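Home | Lists | Archive | Thread index | Search | Log in

Re: plating station at Hulberg
September 22, 2019

Pictures from the counter first, then my answer.

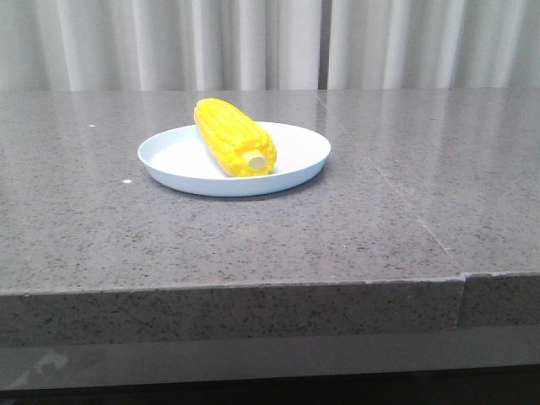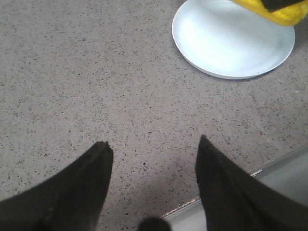
Plate and counter at the Hulberg kitchen.

> We are told Flokine will take over side dishes at Soler
> next. Does that mean fewer hours on the line? And who
> gets blamed when a plate goes out wrong?

On hours: we had 17 people on the line before the arm and we have 17 now. What changed is the mix. Two of them no longer plate sides at all. They set out plates, watch the arm and clear it when it stops. Some like that better, and one asked to go back to prep and did.

We serve some 875 lunches on a full day. The arm does the sides for part of that and it is slower than a good plater. The gain is in wrists and shoulders by the end of a shift - fewer people asking to swap off the station.

On blame: get this in writing before it starts. Ours says the person at the station can stop the arm at any time without asking, and a stop is not counted against them. The first draft from Dolance had stops listed by employee. We objected and that column was taken out.

Also ask for paid training time. We got two shifts each and it was not enough. The pay grade for the station is still open here, so I can't tell you how that ends.

Contact the list owner | Copyright 2019 Hulberg Kitchen Staff List | Back to top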